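# Brovia finger pads on a hand gripper: review after one setup
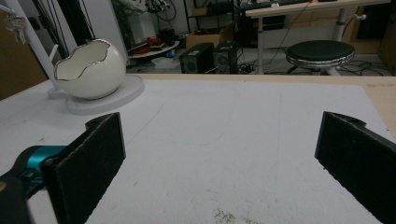

*Both fingers open over the foam board, egg vase on its plate at the back.*

I bought two sets of the Brovia replacement pads for the hand gripper we use at Grulanico. The old rubber ones had gone shiny and were dropping glazed pieces.

Fitting took one evening. Each pad goes on with screws, and the holes lined up on the left finger. On the right I had to loosen the joint and start again — the instructions skip this. Put a mark on the joint before you touch it.

Setup is mostly getting the faces parallel. I close the fingers on a strip of paper, pull it at the top and the bottom, and adjust until the drag feels the same. Then I set the opening to 80 mm and check it with calipers. Ornella Sorrentino repeated it the next morning and got the same figure.

Grip on smooth ceramic is good. After roughly 200 closes the faces showed no wear I could find. They do collect dust, so brush them and wipe the board before each run. Don't use alcohol; it lifted a corner on my spare set.

The Masson pads are cheaper and come pre-glued, but I had to scrape them off to replace them. I'd buy the Brovia ones again. Four out of five, one off for the instructions.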